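The bare wall theory of Sebastião Lopes

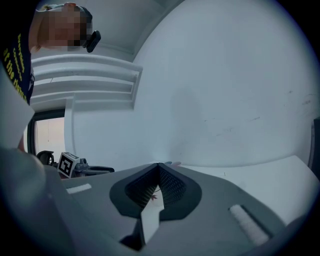 White walls, a white ceiling and one slatted shelf unit.

Sebastião Lopes has nine rules for a small room, and I arrived at his workshop in Prirkell prepared to dislike all of them. The first is that you leave the biggest wall alone. No hooks, no pictures, no clever fold-down desk.

"People see a blank wall and panic," he told me. "They go out and spend $700 on storage, and then they need things to put in it."

I pointed out that he sells a storage course. Two of them, in fact, under the name Juvham.

"The courses are mostly about taking stuff down," he said. I asked whether anyone had wanted their money back. He laughed and said two people had, and one of them came back the next December.

His shelf of choice is the slatted kind, mounted on the wall and painted the same white as everything behind it. Dust falls through, he says, and you can see from underneath what you've forgotten up there. I have slats at home. The dust stays put, and so do the batteries, the birthday candles and a favourite mug with no handle.

What about scuffs? White walls show every bump from a chair or a bike, and a large one shows more of them. Lopes won't repaint until the marks bother him, which in his own hallway took years.

"A scuffed wall is a wall somebody lives next to," he said — a nice line, though I suspect he has used it before.

He was more convincing on doorways. Keep the floor clear on both sides, he said, and paint the frame a darker colour, grey if you can't decide. "Your eye goes through it and the room feels longer. Try it before you knock anything down."

I said I'd think about it. I haven't bought the paint.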